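Felt Around the House: Cleaning, Gluing and Patching

By Selma Stan
6 min read

Felt turns up in more places than most people keep track of: chair feet, silverware drawers, the underside of lamps, hat brims, card tables, the box a clarinet came in. Most of it gets cleaned badly or left alone until moths find it. The notes below cover the kinds I work on most often, in the order I'd tackle them in an ordinary house.

Know what you have

True felt is wool fiber matted together with moisture and pressure. Craft felt is usually polyester or acrylic, and a lot of sheet felt is a blend. Pool and card table cloth is often called felt but much of it is woven, with a napped or smooth surface. The three behave differently, so test before you clean.

Pull a few fibers from a hidden edge, hold them in metal tweezers over a sink, and touch them with a lit match. Wool chars, smells like burnt hair and tends to go out when the flame is taken away. The ash crushes to powder. Polyester and acrylic melt and leave a hard bead. A blend does some of both. To tell woven from matted, look at a cut edge through a magnifier. Woven cloth will give up a thread if you pick at it. Matted felt only gives up fuzz.

Dry cleaning by hand

Start dry every time. Vacuum with the brush attachment at the lowest suction setting and keep the brush flat. For thin felt glued into drawers, put a piece of nylon stocking over the nozzle so that a loose corner doesn't get sucked up and torn.

Follow with a soft clothes brush, working in one direction. Scrubbing in circles raises pills on wool felt, and once it pills the only cure is a fabric shaver used lightly. A dry rubber sponge of the type sold for soot picks up gray surface dirt that the brush leaves behind. Cut the dirty face off the sponge as it loads up.

Lint rollers are fine on synthetic felt. On old wool felt they pull out fiber, and I've seen adhesive stay behind in warm weather.

Spots and spills

Blot with a white cotton cloth. Press straight down and lift straight up. If the spill was only water, stop there and let it dry flat at room temperature.

For food and drink, mix a few drops of wool wash in a cup of cool water, dampen the cloth, wring it hard, and blot from the outside of the spot toward the middle. Repeat with plain water. Hot water and rubbing are how felt gets made in the first place, and both will shrink or thicken the spot.

Candle wax: chill it with ice in a plastic bag, crack it, lift the pieces with a dull knife. Cover what's left with brown paper and use an iron on its lowest dry setting, a few seconds at a time, moving to clean paper as the wax comes through. Do not do this on synthetic felt, which can glaze.

Chalk and powder: vacuum only. Any moisture turns chalk into paste and fixes it in the nap.

Ink: test denatured alcohol on a hidden area first. If the dye moves, leave the ink alone.

Drawer linings

Old lining felt usually fails at the glue before the felt itself wears out. Animal glue goes brittle and lets go in sheets, so the felt can often be saved. Slide a thin spatula under it, keep the blade against the wood, and lift. What stays on the wood softens under a damp rag in ten minutes or so and scrapes off. Let the drawer dry overnight, then sand lightly with 200 grit and wipe out the dust.

For putting felt back I use a thin coat of white glue on the wood, never on the felt. Spread it with a notched card and wait until it turns tacky. Wet glue soaks through and dries as dark, stiff patches. Lay the felt from the middle outward with a dry roller. Špela Vlachou, who taught me most of this, cuts her linings oversize and trims them in place after the glue sets, with a fresh blade against a steel rule. Corners come out cleaner that way.

One caution for silver drawers. Wool contains sulfur, and some dyes do too. Ordinary wool felt will speed up tarnish. Use a cloth sold for silver storage, or put a layer of it between the felt and the flatware.

Chair and furniture pads

Self-stick pads come off because the foot was dirty or waxed. Clean the foot with mineral spirits, let it dry, scuff it, and clean it once more. Press the pad on and leave the chair upside down for a day. The adhesive on the Harirex pads I buy takes about that long to reach full grip.

On chairs that get dragged, nail-on pads last longer. Drill a pilot hole first, particularly in turned legs, which split easily. Check pads every September or whenever the heat first goes on, and replace any that have packed down hard or picked up grit. A gritty pad scratches a floor as well as bare wood does.

Thickness matters if the chair rocks. Correct a short leg with a thicker pad before you start cutting the other three.

Moths

Larvae eat wool felt, and they prefer it dirty and in the dark. Look for bare tracks, sandy droppings and bits of webbing along edges. Small items can go in a sealed bag in a chest freezer for 14 days. Squeeze the air out first, and let the bag come back to room temperature before you open it, or condensation will form on the felt.

Cedar does little against an existing problem. Regular vacuuming does more, and so does moving things. The felt under a piano lid or a lamp that stays put for years is where I usually find damage.

Pool and card tables

Brush from the head of the table toward the foot, always the same way, and then along the rails and under the cushion noses, where chalk collects. Vacuum afterward with a brush attachment that doesn't have a beater bar. Wipe the balls with a barely damp cloth and dry them. Dirty balls put more grime into the cloth than players do.
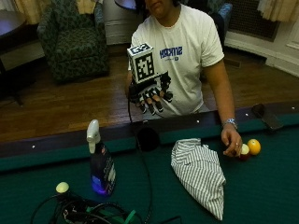 Green felt on a pool table, with a ball in the company of hands.

Small cuts can be held from the back only if the cloth is off the slate. With the cloth on, a clear iron-on patch from above will stop the cut from running, but balls will track over it. Plan on new cloth if the cut is anywhere near the spot where you break.

Keep the room at 40 percent humidity or a little over. Very dry air shrinks wood rails, and damp air slackens wool cloth so that it ripples near the pockets. Use a cover when the table is idle, and keep it out of direct sun – green dye fades faster than you would expect.

Storing leftovers

Roll felt, never fold it. A crease in thick wool felt can be steamed out, but it takes several passes and the line tends to show in raking light. Roll it around a cardboard tube with the good face out, wrap it in clean cotton, and write the fiber, color and supplier on a tag. My own tags also carry the stock number (the green I use for drawers is Zutix 1494), and that has saved me from a bad color match more than once.

Scraps bigger than your palm are worth keeping for lamp bases and bookends. Smaller ones make decent polishing pads for brass.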